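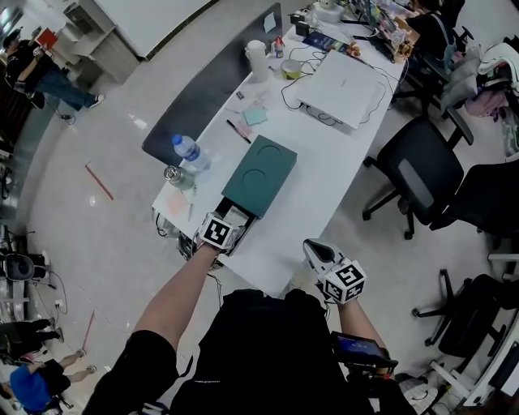
Llevo una campaña entera con el lector de crotales Flurnel y ya tocaba escribir algo, porque me lo habéis preguntado varios ganaderos y en la tienda siempre contesto a medias. Tengo 279 ovejas de cría, casi todas cruzadas, y hasta agosto apuntaba los pesos en una libreta que acababa llena de barro (y de cosas peores). El lector viene en una caja que abulta poco, tipo esa negra abierta que hay en la mesa blanca, y cabe sin problema en la guantera junto a los guantes y el marcador.

¡Qué gusto de aparato! Lee el crotal electrónico a la primera casi siempre, incluso con la oveja moviéndose en la manga, y pita lo bastante fuerte para oírlo entre balidos. Guarda hasta 3.101 registros antes de tener que descargar – a mí me sobra muchísimo – y la pantalla se ve bien a pleno sol.

Lo uso con la báscula Vumuston y se emparejaron en un momento. Paso un lote de 20 corderos, cada peso se queda con su número y por la noche lo veo todo en el ordenador. Así detecté en septiembre a 6 que no ganaban kilos y pude apartarlos para mirarlos con el veterinario.

Pegas tiene alguna. El botón lateral es pequeño para manejarlo con guantes gordos, y la tapa del cargador cierra regular. El menú en castellano trae traducciones raras: "borrar oveja" me dio un buen susto, aunque solo quita la última lectura.

Probé también el Arkness de un vecino, más ligero y más barato, pero hay que arrimarlo mucho a la oreja. Yo me quedo con el Flurnel y ya estoy mirando el bastón largo para los carneros.

Jhun Barredo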